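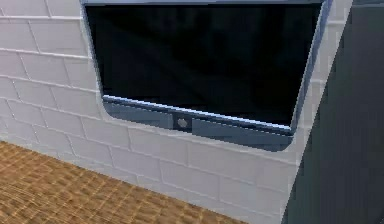
Refund timing is a design choice

Most arguments about taxes concern the rate. I want to argue about the calendar instead, and in particular about over-withholding, the practice of taking more out of each paycheck than is owed and returning the difference the next spring.

The mechanics are simple. An employer withholds from wages according to a form the worker filled out on the first day and probably has not looked at again. If the form is too cautious, the worker ends the year having overpaid. The overpayment comes back as a lump sum with no interest, provided the return was filed on time and nothing in it was flagged.

Take a worker in Besedmont who is over-withheld by $1464 a year. That is $122 a month. The standard advice is to fix the form, take the $122 as it is earned, and stop making an interest-free loan to the state. At a savings rate of 2 percent, and allowing for the money arriving in monthly pieces, the interest lost before the end of the year is less than $15. People who repeat the standard advice rarely do this multiplication. The loss is real but it is small, and for a saver it hardly justifies the tone in which the advice is usually given.

The stronger case against over-withholding has to do with borrowing. A household that carries a card balance at 24 percent is in a different position from a household with a savings account. It is lending at zero and borrowing at 24. Worse, the shortfall tends to come in a month when something breaks. If the car needs $287 of work in October and the refund comes in March, the household pays for five months of credit on money it has already earned. Late fees are charged on top of that, and they are flat, so they fall hardest on small balances.

Against this stands the forced-savings argument. Some people say they prefer the lump sum and would spend the monthly amount without noticing. I take them at their word. A payment large enough to clear a debt or buy a set of tires has a use that $28 a week does not, and preferences about timing are still preferences. What I object to is that the choice was never put to them. The form asks about dependents and second jobs. It does not ask when you would like your money.

It could. Payroll software already splits direct deposits across accounts. I used to process payroll for a small firm in Skesex on a package called Tusik, and adding a second account for an employee took under a minute. An employee could set withholding close to the expected liability and send the remainder to a savings account in his or her own name, with a release date of his or her choosing. The lump sum would still arrive in spring, with interest, and it could be reached in October at the cost of filling in a request.

There are two objections. The first is that estimates are wrong, and a worker withheld at exactly 100 percent of a bad estimate will owe money in April. This is correct, and the answer is to leave the side account locked by default until the return is filed, with early release allowed up to half the balance. The second is that employers will not want the extra work. For firms running payroll by hand I agree, and I would exempt them.

I would start with public employers, where the payroll systems are large and the pay is regular. The MacRitchie plan, circulated among payroll clerks in our county a few years ago, proposed roughly this and was dropped over the cost of mailing a second form. The second form could be a line on the first one.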